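Robot Kits, week 7: the Amow simulator package

Okay, so last week I promised we'd stop talking about arms in general and look at one thing you could really buy. I picked the Amow kit from Grerkus. It's software only, so you get a two-armed robot, a bunch of furnished rooms and a box of kitchen stuff to practice on, and no hardware to bolt down (my back is grateful!). The class license is 1291 dollars for the year and covers 4 seats, so please log out when you're done.

What I like: setup was quick on the lab machines, and the rooms are messy in a useful way. Tables are crowded, so you have to plan a path for the arm before you go for the pan. My first try in the Skuvwood room sent the toaster flying and I learned more from that than from the manual.

What I don't like: the wide robot's-eye view bends a lot near the corners, and it took me a while to trust my sense of distance. The help pages are thin too. I'd also like a better undo button, because restarting the whole room after one bad grab gets old fast.

Compare it with Rocha, which we tried in the second week. Rocha has nicer menus, but I found its grippers slippery and the rooms too tidy. For a beginner I'd still pick Amow. Feel free to argue with me, I've changed my mind about this before.

For your write-up, load room 1007 and move one object from the table to the counter. Write down where you started, what you grabbed and where it went wrong. Half a page is plenty. If you run out of seat time, pair up with someone and say so at the top of the page.

We'll come back to grip force next time, so bring your notes on friction. 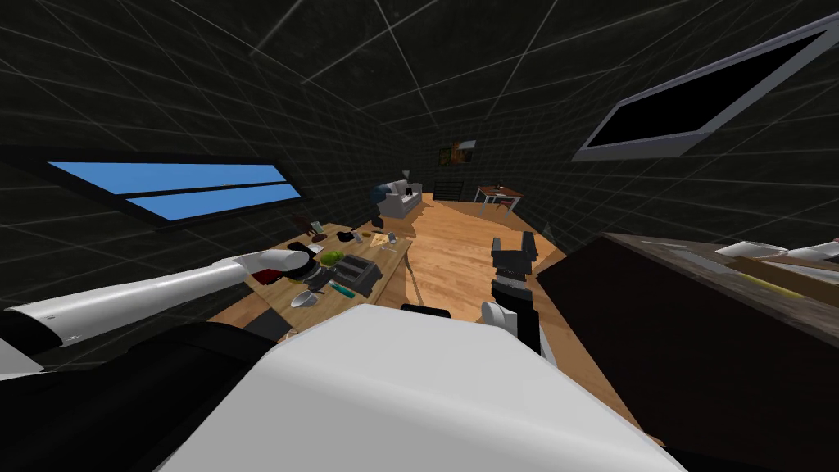

Posted by your instructor | April 25, 2021 | Course handouts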